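Incidencia 654 — Desfase en el brazo derecho al grabar demostraciones por teleoperación
Estado: resuelta
Abierta por: Tyyne Hirvonen
Asignada a: Paavo Pesonen
Puesto: mesa de dos brazos, Bustmont
Software: Kundico, módulo de grabación

Descripción del problema

Al grabar demostraciones de la tarea de frascos y bolas, el brazo derecho responde tarde a los mandos. El izquierdo va bien. El retardo no aparece al arrancar, sino después de varios episodios seguidos, y crece hasta que la pinza se pasa de largo al bajar hacia el recipiente. En el registro salen avisos de este tipo:

WARN follower_right: command age 200 ms, frame kept

Los episodios se guardan igual, sin marca de error. Eso es lo que más me preocupa, porque pueden acabar en el conjunto de entrenamiento.

Pasos para reproducirlo

Arrancar los dos brazos en modo teleoperación.
Colocar los frascos y las bolas en la mesa.
Grabar episodios seguidos sin reiniciar el servicio.
En nuestro caso falla a partir del episodio 8.

Tyyne Hirvonen, 9:40
Adjunto la mesa con la disposición que usamos. Los dos brazos están con la configuración por defecto.

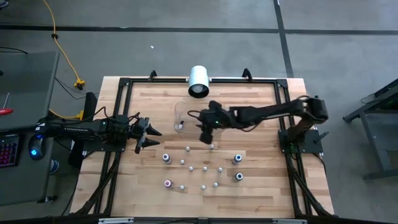 Mesa de teleoperación con los dos brazos, el recipiente transparente, los frascos y las bolas blancas.

Paavo Pesonen, 10:15
Gracias. ¿Puedes probar con la vista previa de las cámaras cerrada? Y dime si los dos brazos cuelgan del mismo concentrador USB.

Tyyne Hirvonen, 11:05
Con la vista previa cerrada tarda más en aparecer, pero aparece. Sí, van los dos al mismo concentrador, y también una de las cámaras.

Paavo Pesonen, 11:20
Pasa el brazo derecho a un puerto directo del equipo y repite la serie. No cambies nada más, por favor.

Tyyne Hirvonen, 12:50
Hecho. Serie completa y ningún aviso. Lo he vuelto a poner en el concentrador para comprobarlo y el retardo ha vuelto.

Reijo Manninen, 13:10
En el otro puesto nos pasó en diciembre con la versión 7. Además del puerto, hubo que bajar la resolución de la cámara de muñeca. Si solo cambiáis el cable, conviene mirar el registro unos días.

Paavo Pesonen, 15:30
Confirmado, el concentrador se satura cuando comparte cámara y brazo. Queda así:
— Cada brazo en un puerto directo. Las cámaras, en el concentrador.
— El grabador descarta el episodio si la antigüedad de la orden pasa del límite. Antes solo avisaba.
— Los episodios de esta mañana con avisos se han movido a la carpeta de revisión. No se usan para entrenar hasta que Eero Ruotsalainen los repase.

Tyyne Hirvonen, 16:05
Probado con el grabador nuevo, sin avisos. Por mi parte se puede cerrar.

Cerrada por Paavo Pesonen, 16:10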